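Tindadell Workshop – Bench Cell Safety Checklist with Comments
Two-arm cells, Room 3
Inspection date: 28 Oct 2025
Inspected by: Selamawit Moges
Cell lead: Jhosep Salazar
Copies to: Stellan Kristiansen, Emiliano Tlapale

Ratings: OK / Minor / Fix before next run / N/A
Items marked with an asterisk were carried over from the September round.

Section A – Access and enclosure

A1. Enclosure posts and panels tight, no sharp edges at hand height
OK
Comment: Checked by hand on every cell. One panel in cell 2 had a bit of movement at the bottom and Jhosep nipped it up while I was there.

A2. Operator can reach the stop button from the normal seated position
Fix before next run
Comment: Fine in cells 1 and 2. In cell 4 the button has migrated behind the monitor again. Fix it to the desk with a bracket. Double-sided tape was tried last time and is not a bracket.

A3. Sign showing cell number, lead and contact extension
Minor
Comment: Cell 4 still has the old extension. It should read 263.

A4. Nobody reaches in while the motors are powered*
Fix before next run
Comment: I watched two resets and in one of them the operator leaned in to straighten an object with torque still on. These arms are small and people get casual about them. A finger between two grippers still hurts, and a wrist joint can pinch. The rule is torque off, hands in, hands out, torque on. Jhosep will go over this with everyone on the roster, including the evening people.

Section B – Arms and mounts

B1. Base plates and rail fasteners at the marked torque line
OK
Comment: Paint marks all lined up.

B2. Arm cables clipped along the links, with enough slack at the joints for full travel
OK
Comment: Moved each joint through its range by hand with the power off. The loops at the shoulders stay clear. Replace the clips if they start to slide, don't tape over them.

B3. Exposed circuit boards near the bases covered or out of reach of liquids
Minor
Comment: See C3. Stellan has asked Urnuvus for a price on covers. Until they arrive, no open liquids on any bench.

B4. Speed limit set in the controller and matched to the cell sheet
OK
Comment: Cell sheets are up to date. Emiliano changed the password after September.

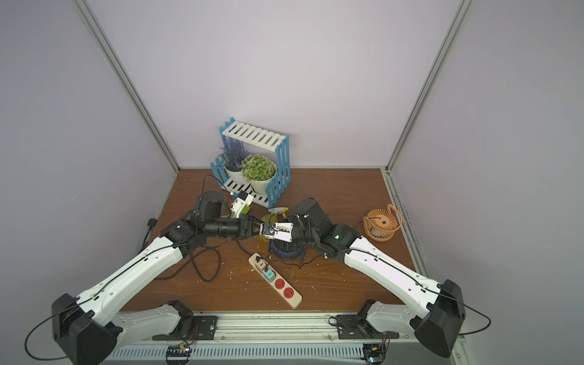
B5. Two-arm tasks: shared zone agreed and tested at low speed first
Minor
Comment: Where both grippers work over the same spot, the first pass is to be done at 30 per cent speed with an operator at the stop button. Operators say they do this. There is no line for it in the log, so I can't confirm it. Add a line.

Section C – Bench and electrical

C1. Power strips outside the working area of the arms
Fix before next run
Comment: A strip lying on the tabletop between the arms counts as inside the working area. Mount it under the bench or on the outside of a post. If a task needs a plugged-in object, run one lead in and secure it at the edge.

C2. Loose cables tied or routed*
Fix before next run
Comment: Carried over, and no better. Tangled leads on the bench can be caught by a gripper and pulled. Bag of reusable ties is in the top drawer.

C3. Spray bottles used as task objects are empty and dry
OK
Comment: I picked up and shook each one on the object shelf. Please label them "empty" on the base so the next inspector doesn't have to.

C4. Fans and other powered props tested and tagged, guards intact
Minor
Comment: Two tags out of date. Guards are fine. Take the fans with old tags off the shelf until they are done.

C5. Tabletop clean
Minor
Comment: Small debris builds up during a session. Brush down at every changeover – it takes a minute and keeps grit out of the finger pads.

Section D – Records

D1. Run log complete
OK
Comment: 111 entries checked against the schedule. Two had no initials.

D2. Service hours recorded
OK
Comment: Oldest arm is at about 3000 hours. Jhonatan Arango has it down for a gearbox check.

Follow-up
A2, C1 and C2: Jhosep, before the cells are powered up again.
A4: Jhosep, talk to all operators and note the names in the log.
A3, B5 and C5: cell operators.
B3: Stellan, waiting on Urnuvus.
C4: Emiliano to book the tester.

I will recheck A4 without notice.

S. Moges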